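Pukex cell: setup and upkeep
Speaker notes, Robel Ayele, Tronlow
Sep 8, 2023

Title slide

Name, group, one line on the topic. The talk covers one cell with one arm. Policy results are in Yeshi Alemneh's talk in the next slot; send those questions to her.

Thank Fergal Foley for the maintenance log. Every hour figure in these slides comes from it.

Slide: What counts as the cell

Arm, gripper, wrist camera, outside camera, white table, controller, stop button, and the cables between them. The props are consumables and are logged on a separate sheet.

Arm hours at the last log entry: 2940. Gripper cycles are kept by the controller and reset when the gripper is swapped, so the two counters should not be compared directly. Say this slowly, it came up last time.

Task is tabletop kitchen work with toy food and light dishes. Loads are small. Nearly all of the wear we see is in cables and fingertips. The joints have given us no trouble to date. 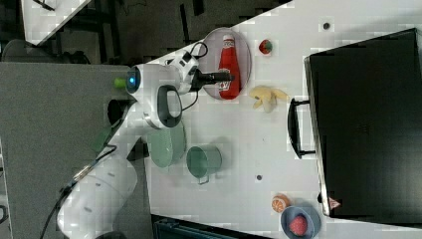
Cable routing took more of the first month than any other item. The wrist camera cable has to allow full rotation of the last joint in both directions and still not sag into the work area. Our first version was tied tight to the shell at every clip point. It passed a slow test and failed in production, at the connector, twice.

Current version has a free loop at the wrist and fixed points lower down. Set the loop length with the last joint at its limit, then drive to the opposite limit and look at it again. Do both before closing any ties.

If the loop is too long it shows up in the wrist image as a dark line that comes and goes. Operators report this as a camera fault. Check the loop first.

Slide: Order of work after a move

The cell gets moved. Floor space at Gindivus is shared, and the cell went from one bay to another in January. The order below is the one we settled on after that move.

1. Put the table in position and level it.
2. Lock the base. Try to shift it by hand.
3. Run the cables and check both wrist limits.
4. Power up, home the arm, wait for the ready state.
5. Test the stop button with the arm moving at low speed.
6. Mount the outside camera.
7. Calibrate the wrist camera, then the outside camera.
8. Touch off on the table.
9. Only now put props out.

Step 5 is before any camera work. In January it was done last, and Faizal Tjoa's write-up of that day is the reason it moved. The write-up is linked in the handout.

Levelling: use a long level along both diagonals. A short level along one side has fooled us.

Slide: Table touch-off

The table has small round holes in its surface. We use them as reference points for the touch-off. Close the fingers, bring the tips over the hole at low speed, read the pose, repeat at the next hole. Use holes as far apart as the reach allows.

Stored poses go in the cell file under the table name. Do not reuse the poses from the old bay, even if the tape marks on the floor line up.

Touch-off height is read on flat surface beside the hole, never over it. Obvious on a slide and easy to get wrong at the end of a shift. A bad height reading means the fingers press into the table on low grasps, and the force limit then trips on items that are thin or lie flat.

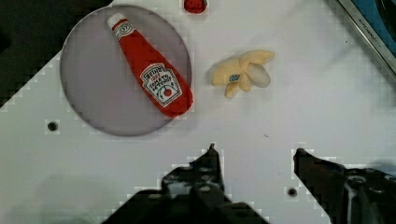 Fingertips next. The check is at the start of each shift and takes a minute or so if the tips are good.

Open fully. Compare both tips for height against a straightedge. Close on a feeler gauge and see whether both sides touch along the whole tip. Then put a driver on each mounting screw. A quarter turn or less is normal. More than that, log it. If the same screw is logged on consecutive shifts, take the finger off, clean the thread, and refit it.

Soft props hide a bad tip. Plush gives under the fingers and the grasp still holds, so the success rate barely changes while the tips drift out of line. Then someone puts a hard cup out and it slips. Amanuel Jemal plotted tip offset against success for plush items only, and the line is flat until the offset is well past our limit. The plot is in the backup slides. Show it if asked.

Slide: Wrist camera

Wipe the lens before calibration, and again after any work on the gripper. Use the lens cloth in the cell drawer. Paper towel has ruined one cover already.

Fingers must be visible at the bottom of the wrist view when open. If one of them has moved in the image with no change in the commanded width, the camera bracket has turned. Stop and recalibrate.

The recorded stream is compressed, and hard edges against the white table come out blocky. Do the calibration from raw frames. The fit from compressed frames looks acceptable and is worse at the corners. We ran with it for 298 episodes before Amanuel caught it. Those episodes are flagged in the index and were not deleted.

Table surface: wipe it down at the end of the shift. Gray marks build up where items are dragged. They do no harm to the arm but they confuse the background mask.

Slide: Layouts

Two kinds of scene are in use: food with a few dishes, and food with cookware. The cookware scenes need more clearance. A handle or a spatula lying across a pan rim raises the height of the stack well above what the planner assumes for a pan alone, so enter the height by hand.

Dark cookware on white also pulls exposure up on the outside camera. Lock exposure before the pan goes out.

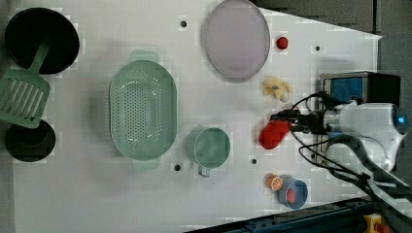 Cookware layout, arm coming in from the right, red toy food at the gripper tip.

Keep the stop button within reach of whoever is standing at the table, and keep cables off it. Walk the floor side of the table before each run. Look for slack cable hanging below the edge, crates pushed too far in, chair legs inside the swing area.

The indicator ring on the arm should be readable from the operator position. If it is not, turn the base or move the operator. In the old bay we had it facing the wall and relied on the screen, and the screen lags.

Slide: Faults in the log

3602 episodes recorded on this cell since commissioning. Stops by cause, most frequent first:

Force limit on table contact. Nearly all of them in the week after a move, and nearly all cleared by repeating the touch-off.

Wrist camera dropout. Connector. Replaced with the locking type after the second failure.

Gripper not reaching commanded width. Lint in the slide. Plush sheds, more than expected. Brush it out, do not use compressed air, which drives the lint further in.

Joint limit on reach. Props placed too far out by the operator. Training issue, no hardware change made.

Pause for questions on this slide if time allows. Otherwise carry on to spares.
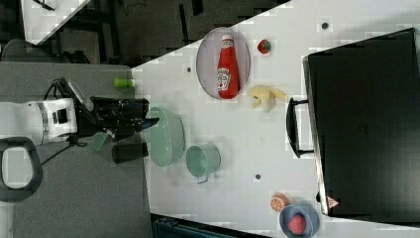
Spares kept at the cell: one pair of fingers with screws, one wrist cable, one camera bracket, lens cloths, the brush, ties, feeler gauges. The spare gripper is in the Bermúdez store across the yard and needs a signature.

Finger swap: power down the gripper, leave the arm in the service pose, take both fingers off even if only one is damaged. Fit as a pair. Torque from the card inside the drawer. Then touch-off, then wrist camera check, then one dry cycle with the table clear.

Cable swap: photograph the old routing before removing anything. Mark the clip points with tape. New cable goes in from the wrist end down.

Slide: Open items

Lint cover for the gripper slide. Fergal has a printed one on trial, no data yet.

Automatic touch-off. Possible with the wrist camera and the table holes. Hole detection fails when a prop sits near the hole and throws a shadow over it.

Bracket with a locating pin, so that it cannot turn. Drawing done, part not ordered.

Contacts are on the last slide. Handout has the checklist and the blank log sheet.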